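4. Setting up your Jarkodora table dehumidifier

Read this section before you plug anything in. It takes less time than the phone call you would otherwise make to us.

4.1 Choosing a spot

The Jarkodora is happiest on a firm, level surface. A side table will do. A pile of magazines will not, however long it has been there.

1. Leave a gap of 3 hand widths on every side. The air comes in at the back and goes out at the top, and it needs room for both.
2. Keep the unit away from curtains, open windows and the cat.
3. Check that the mains lead reaches the socket without crossing a doorway. Do not use an extension lead.

Caution: do not place the unit in a bathroom, on a draining board or in any cupboard with the door shut. It will try its best in the cupboard and you will be disappointed in each other.

4.2 Fitting the tank

1. Remove the two strips of blue tape from the tank. There is a third strip inside the lid, which most people find in August.
2. Slide the tank in from the front until it clicks.
3. If the red light stays on, the tank is not in. Take it out and try again with a little less force.

Note: the float in the tank is meant to rattle. Please do not glue it.

4.3 Looking after the surface underneath

Emptying a full tank is a skill, and the first few attempts tend to leave a puddle. Wipe up spills straight away, especially on wood, where standing water leaves a pale ring that no amount of mayonnaise will shift, whatever your aunt has read. 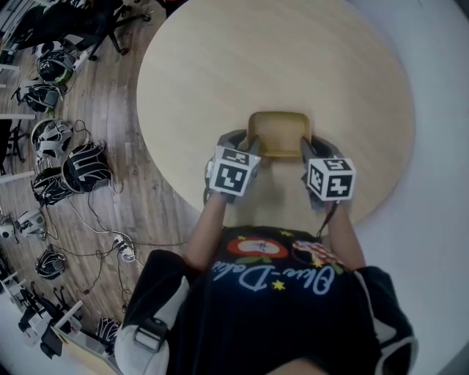 Felt pads are supplied for the feet. Stick them on before the unit goes on the table, and press each one down until you have lost interest, then a bit longer. Replacement pads are part number 2268.

Caution: never lift the unit with water in the tank. Empty it first, then move it.

4.4 First run

1. Plug in and press the power button once. Pressing it twice starts the timer, and pressing it three times starts the timer and then cancels it.
2. Set the dial to 59. This suits most living rooms. Lower numbers dry the air further and make the fan louder, so you may end up with a very dry room that you have to leave.
3. Let it run overnight with the doors and windows closed.

A faint smell of warm plastic is normal on the first evening. A strong smell of anything is not. Switch off, unplug and contact the Trorken service desk.

Note: an empty tank after the first night usually means the room was dry to begin with. We do not give refunds for this.

4.5 If code 435 appears

The filter is blocked or missing. Pull out the filter drawer on the left, shake the filter outdoors and put it back with the mesh facing you. If the code stays on, unplug the unit, wait until it has gone quiet and start again from 4.4.

Section last revised 22 May 2020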